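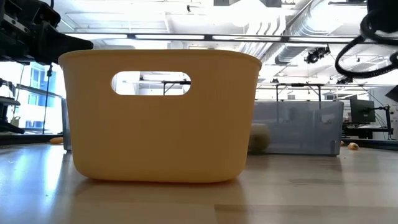
Agnese Kütt has 7 minutes before her next run starts, she says, and then talks for most of an hour. She writes the planning software at Hivell. Grasp planning mostly, plus the bits between planning and control that don't belong to anyone, so they've ended up hers.

First question was the obvious one. Why are baskets hard?

"Because the planner thinks it's a box," she says. "It's got a rim, it's got holes for handles, the sides lean in. You give it a bounding box and it'll happily plan a finger straight into the rim."

The old planner, Lulletti, did exactly that. It was written for cartons. Kütt inherited it in December and spent her first weeks just reading logs. Of 211 failed grasps she went through by hand, 54 were the fingers coming down on an edge the software thought was somewhere else. The rest a mix – bad timing, bad calibration, a few she never worked out.

"I've still got those in a folder. It annoys me."

The new one is called Hundberg. Don't ask about the name, she says, it was a branch name and it stuck. The main change is that it plans to the rim first. Find the top edge, fit a curve to it, pick a spot where one finger can go inside and one outside, then work backwards to a path for the arm. If there's no path it moves along the rim a bit and trys again.

"It's not clever. It's a loop. But it stops when it should, and the old one didn't."

And perception? She pulls a face. Glossy tables are the worst of it. The depth camera sees the reflection of a thing and reports it as more thing, below the table, so the planner gets a basket twice as tall as the real one. The fix was crude: fit the table plane, throw away everything under it. See-through bins are still a problem. Depth goes right through the wall and comes back with whatever's behind.

"For those we use the colour image and guess. I'd like a better word than guess, but that's what the code does."

We talk about the control side. The arm pauses above the rim before it commits, long enough for a second look. People visiting always think it has crashed. The pause was 80 milliseconds to begin with and she's since made it longer, won't say how long, it's in a config file and it keeps changing.

Tooling is where she gets going. The replay viewer came from a contractor, De Graaf, and it's the one peice of software she'd take with her to another job. Scrub back through a run, see what the planner beleived at each step, change one number, run it again without touching the arm.

"Before that we were printing stuff to a terminal and squinting. You'd argue all afternoon about what the robot saw. Now you just look."

What's next – soft things, she says. Anything that changes shape when you squeeze it. Hundberg assumes the object stays put and stays the same, and she hasn't decided whether to patch that or start over. Her manager would prefer the patch.

Her run has been waiting on the start prompt all this time. She goes back to it.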